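Grernon Vanity Table Set

Photos of small things on a marble-patterned tabletop, with butterfly wallpaper behind. Maintained by Noura Zoubi.

Contents

1. Cards, navy blue and yellow, laid flat

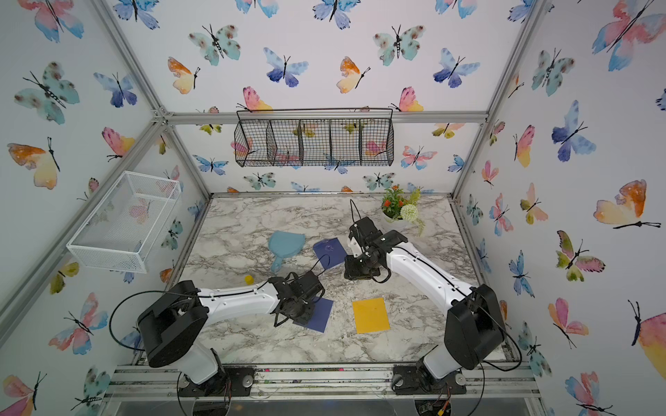

2. Potted artificial plant, orange-red flowers, back right corner

Cards may sit at any angle - don't straighten them in crops.

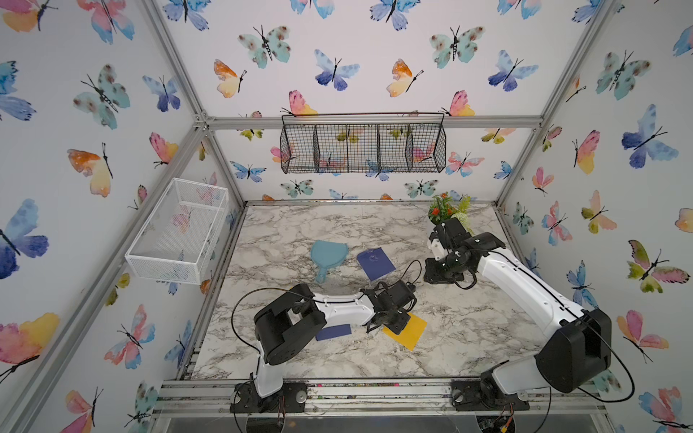
SMALL ITEMS

The yellow tube has a white cap and small black lettering.
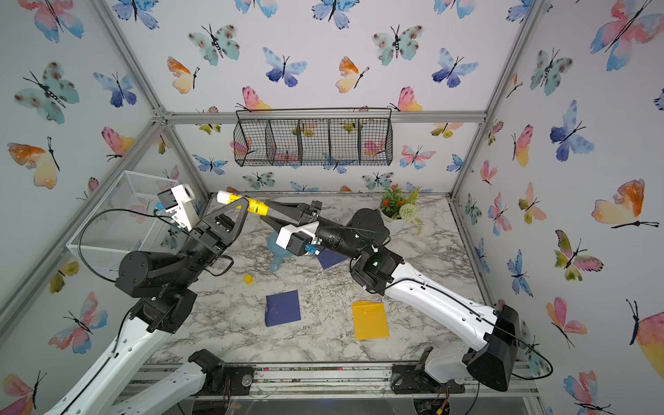 Labels are in lower case, one per object. Send corrections to Heino Kütt by Thursday.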